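Kirsty Paterson
Petit fil sur la plaque de cuisson et le plan de travail, vu que trois personnes m'ont demandé comment je m'y prends. Plaque gaz sur verre noir, quartz gris moucheté autour. Août, cuisine d'appartement, rien de professionnel.

1/ Je coupe le gaz, j'attends que tout soit froid. Les supports et les chapeaux de brûleur partent dans l'évier, eau très chaude et liquide vaisselle, 40 minutes. Pas de lave-vaisselle, la fonte y perd son noir.

2/ Pour le verre, eau tiède et microfibre d'abord. La grille-éponge verte, jamais. J'ai rayé la plaque de l'ancien logement comme ça, à Jovthorpe, et la rayure se voyait tous les soirs sous la hotte.

3/ Ce qui reste collé, je le couvre d'un chiffon mouillé pendant 13 minutes (le temps d'un café et d'un coup de fil à Rhona). Ensuite le grattoir, lame bien à plat.

4/ Le joint entre le verre et la pierre est le vrai nid à miettes. Brosse à dents souple, puis aspirateur avec l'embout fin. Je le fais toutes les deux semaines.

5/ Les manettes : les miennes se tirent vers le haut, vérifiez la notice avant de forcer. Savon doux, séchage complet avant de remonter. Pas de vinaigre sur le quartz, je préfère m'abstenir - le marbrier de chez Merent me l'a déconseillé à la pose.

6/ Question de Rhona Jardine : oui, le gris moucheté cache tout. C'est pratique et c'est un piège, je passe la main à plat pour sentir les grains de sel. Le verre noir, lui, montre la moindre poussière dix minutes après le chiffon.

7/ Pour les brûleurs, bien remettre le chapeau dans ses encoches, sinon la flamme part de travers. Je rallume chacun quelques secondes avant de ranger les produits.

8/ Prochaine fois, les filtres de la hotte. Je n'ai pas encore trouvé de méthode qui me convienne, je prends les vôtres.

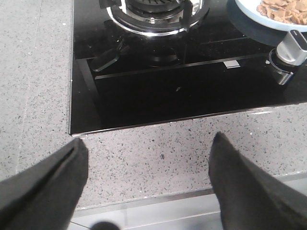
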